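**Do sunk moving costs explain why people stay in bad index funds?**

Board: Everyday Economics > Behavioral and Personal

---

**hedvika_k** wrote:

I'm reading the Markmont newsletter on switching costs and I think the author has it backward. The claim is that people stay in high-fee funds because they already paid a fee to get in. So it's a sunk cost story. My view is that most people stay because leaving takes an afternoon of forms, and that's a real cost you haven't paid yet. A cost you haven't paid yet can't be sunk.

I posted a longer version on my own page last month.

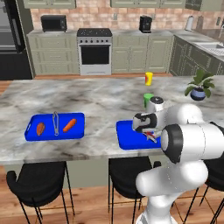
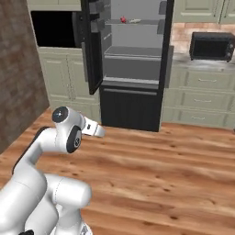 The case I have in mind is my aunt. She has an old account at Halás with a yearly fee that is clearly too high. The same kind of fund is available elsewhere for much less. Over 15 years the difference comes to 3,000 dollars on her balance, before any growth on the savings. She knows this. I showed her. She still hasn't moved it.

Is she being irrational, or is the afternoon worth more to her than I think?

---

**T_Akyol** wrote:

3,000 over 15 years is 200 a year. One afternoon for 200 a year is a very good wage. She should move it.

I don't think you need a theory here. People are bad at comparing a small cost now with a stream of small gains later. Present bias covers it.

---

**hedvika_k** wrote:

I thought of present bias, but she isn't like that in other things. She saves every month. She paid off her house early. If she had strong present bias it would show up somewhere else.

---

**roxana.h** wrote:

It doesn't have to show up everywhere. Saving every month is automatic for a lot of people. It comes out of the paycheck and you never see it. Moving a fund means a decision on a particular day. Those are different tasks, and being good at one doesn't tell you much about the other.

Also, did you check for taxes? If the account is taxable and the fund has gone up, she would owe on the gain when she sells. That could eat a good part of the 3,000.

---

**hedvika_k** wrote:

It's a retirement account, so there's no tax on the transfer. There is an exit fee of 55 dollars. I took that off already.

---

**T_Akyol** wrote:

Then I repeat my answer. She should move it.

---

**lullham_jo** wrote:

Jozefína here, I used to post under my full name.

I worked in the transfers office at a small pension firm in Lullham for a while, and I'd push back on "an afternoon." The form itself was short. Then we'd send it back because the signature didn't match the one on file. Then the other firm would want a letter from us, and we only sent letters by mail. Plenty of people gave up at the letter.

So when someone says the cost is one afternoon, I'd ask how they know. Your aunt may have heard from friends what it was like.

---

**hedvika_k** wrote:

She did mention a friend who had trouble with it. I didn't give that much weight. Maybe I should have.

---

**mhrnciar** wrote:

I'm going to defend the newsletter a little. I agree the entry fee is sunk and shouldn't matter. But the author was making a claim about what people say when you ask them, and people do say "I already paid to get in." Hedvika, you're arguing about what they should say. Those are two separate questions.

The part of the newsletter I didn't like was the survey. They had 1,786 replies from their own readers. People who read a newsletter about fund fees aren't a fair sample of people who hold expensive funds.

---

**T_Akyol** wrote:

Agree on the survey. A big sample of the wrong people is still the wrong people.

I disagree on the rest. What people say about why they did something is weak evidence. They did nothing, you asked why, and they came up with a reason. "I already paid" sounds better than "I didn't feel like it."

---

**mhrnciar** wrote:

By that standard Hedvika's aunt and her friend's bad experience is also a reason she came up with afterward.

---

**T_Akyol** wrote:

Yes. It might be.

---

**roxana.h** wrote:

There's a way to separate these without asking anyone. If the trouble of switching is the main thing, then a firm that makes transfers easier should see a lot more people leave the expensive funds. If it's sunk cost thinking, easier forms shouldn't change much, but dropping the entry fee should. You'd compare people who paid an entry fee with people who came in during a period with no fee, same fund, same forms.

If both groups stay put at the same rate, the entry fee isn't doing anything.

---

**lullham_jo** wrote:

The people who come in when there's no fee are different though. They were shopping around, or they saw an ad. I'd expect them to leave more easily for that reason alone.

---

**roxana.h** wrote:

True. You'd want the fee waiver to be random, and I don't know of a firm that would do that. Maybe one where the waiver depended on the date the paperwork was processed and the customer didn't know the date.

---

**lullham_jo** wrote:

We had something close to that once, after a pricing change. I doubt anyone kept the records in a form you could use.

---

**mhrnciar** wrote:

Has anyone here tried Mudance? It's a service that fills in the transfer forms for you. A coworker used it in July and said it went fine, but she had a simple account. If Jo is right that the back and forth between firms is the real cost, I'm not sure it helps with that.

---

**lullham_jo** wrote:

I haven't used it. I'd want to know who chases the other firm when the letter doesn't come. If it's still the customer, then it only saves you the easy part.

---

**hedvika_k** wrote:

I'll ask them that before I suggest it to her.

Where I've ended up: I still think the newsletter is wrong to call it sunk cost, but I was too quick to price the switch at one afternoon. If it's five phone calls and a month of waiting, 200 a year looks different, especially for someone who hates phone calls.

---

**T_Akyol** wrote:

Five phone calls for 3,000 dollars. I'd still do it.

---

**roxana.h** wrote:

You would, but it's her account. Hedvika, does she have anything else at the same firm? If they'd charge her more on another product for moving this one, that belongs in the math too.

---

**hedvika_k** wrote:

She has a small savings account there. I hadn't looked at whether the two are linked. I'll check the statement tonight and post what it says.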